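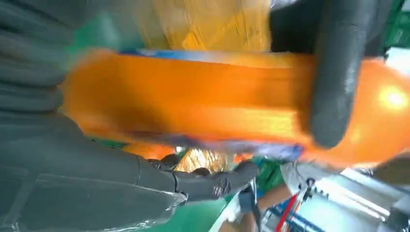 Packers and Shelf Sorters Wanted, Kulstead Snack Room

Do you like putting things where they belong? We have places open at Kulstead for people who enjoy handling packages, soft ones especially, and who can keep a steady pace through a shift without squashing what they pick up. No experience is needed, and we will happily show you everything (twice, if you like!).

What you'd be doing

You would take wrapped goods out of the delivery crates, check that the ends are closed, and set each one in its tray with the printed side up. Orange wrappers go with orange, blue with blue, and anything torn goes in the bin by the door for Ieuan Phillips to look at later. A shift lasts four hours with a good long tea break in the middle, and there is usually cake, though I can't put that in the contract.

What we're hoping for

Someone patient, friendly and gentle with their hands. You should be comfortable on your feet and able to lift a full tray up to waist height. If you need a stool, just say so and we'll set one out for you.

How to apply

Write a few lines about yourself to Beathag Jardine, Kulstead, Room 13, and tell her which hours suit you. Mornings are filling up quickly, but the afternoons are still wide open. New starters begin in May 2023, and travel costs are paid back at the end of each week.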